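The Last Chore: Can a Robot Fold Your Laundry Yet?

By Bence Fekete
June 6, 2026
4 min read | 64 shares | 43 comments

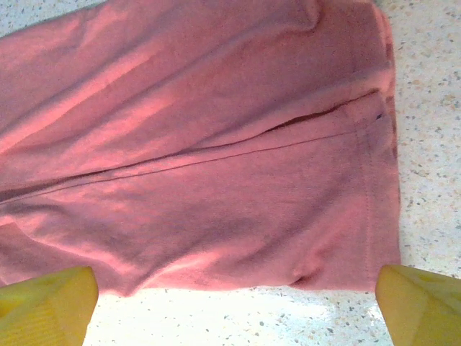 Soft pink fabric between two yellow gripper fingers. Cloth is still the hard part.

I have been waiting for a laundry robot since I was a kid, and I'm happy to report that the wait is getting interesting!

Machines have welded cars for decades. A car door, though, keeps its shape. Soft clothing slumps and wrinkles, and it never lands the same way twice. A seam can look a lot like a fold, and a shadow can look like the edge of a sleeve (I get that one wrong myself before coffee).

Ferenc Simon runs the home tasks group at Stunumex, and he keeps score. In November his team's arm finished 43 of 60 shirts without help. This spring it got through 50. "Shirts are friendly," he told me. "Give it something thick and fuzzy and it slows right down."

Slow is the word. A shirt that takes me a few seconds can take the arm a couple of minutes, with long pauses while it picks a corner. And then it gets one right, sleeves in, edges lined up, and I want to cheer.

Would I buy one today? No. I'd still be doing the socks and the fitted sheets. But I'd gladly watch it work through another basket, and Simon has promised to call me when they try towels.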